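Section 4: The Pen-and-Cup Task

Revised 10/08/2026 by Analyn Dimaculangan, for the Brornden robotics club. Replaces the version with the coffee ring on it.

Read Section 3 first. If the arms have not been homed, go back and home them. The cup task is the first thing every new member tries and the first thing every new member swears is rigged. It is a pen, a marker and a paper cup. Allow an afternoon.

4.1 Before you start

You need a paper cup, a marker, a retractable pen and a partner who will sit by the stop button without looking at a phone. Clear everything else off the table, snacks included. The right arm has no manners around snacks.

1. Switch on the controller and wait for Trornik to load. It takes 47 seconds. Pressing the button again makes it take 94.

2. Log in with your team name. Teams that share a login also share the blame.

3. Open the task list and choose Cup, Level 1. Level 2 is the same task with the cup moved between runs, and you are not ready for it.

4. Set the speed to 8. The slider goes higher. Leave it there anyway.

CAUTION: Keep hands, sleeves and lanyards off the table while the arms are enabled. If you need to move the cup, stop the arms, move the cup, then say "clear" out loud. Nodding does not count.

4.2 Laying out the table

5. Stand the cup between the two grippers, a little right of center. Put the marker in it, cap end up, so the cap shows above the rim. A slight lean is fine. If it leans so far that the cup wants to go with it, turn the cup and try again.

6. Lay the pen on the table between the left arm and the cup, on a diagonal, with the tip toward the lower left of the camera view and the clicker toward the upper right. The left gripper should end up above the pen in the view, and the right gripper off to the side of the cup, jaws open.

7. Compare your table with the reference view before you touch anything else. Small differences are all right. A pen pointing the other way is a different task, and your run will be scored as if you had meant it.
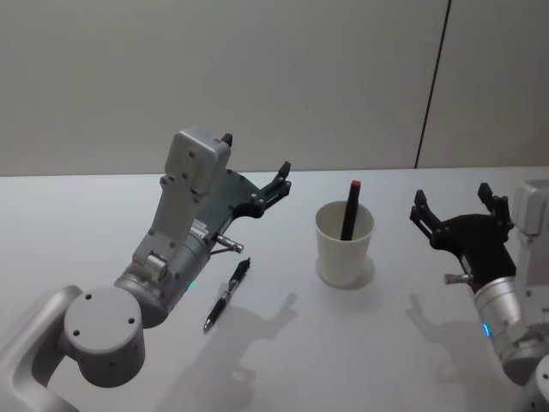
4.3 Recording a run

8. Press Record, then Enable. In the other order you will get a lovely performance and no file.

9. Drive the left gripper down to the pen and close it on the barrel. Lift straight up before you go sideways – dragging the pen across the table does not count as picking it up, however far it travels.

10. Bring the pen over the cup, tip down, and release it. Keep the right gripper still while you do this. If the cup goes over, end the run and mark it Failed. Do not stand it back up and carry on as though we won't see it on the recording.

11. Return both arms to the start pose and press Stop. Name the file with your team name and the run number. "final_final_REAL" is neither.

NOTE: Shadows from the grippers fall across the table and move when the arms do. New drivers tend to aim at the shadow. Watch the jaws.

4.4 Scoring and storage

A run scores when the pen and the marker are both in the cup and the cup is upright. Partial credit was tried in January and led to arguments.

The club drive holds 3,000 runs and currently has 2,720 on it, so delete your practice files. Ask Sohail Magsi before deleting anyone else's.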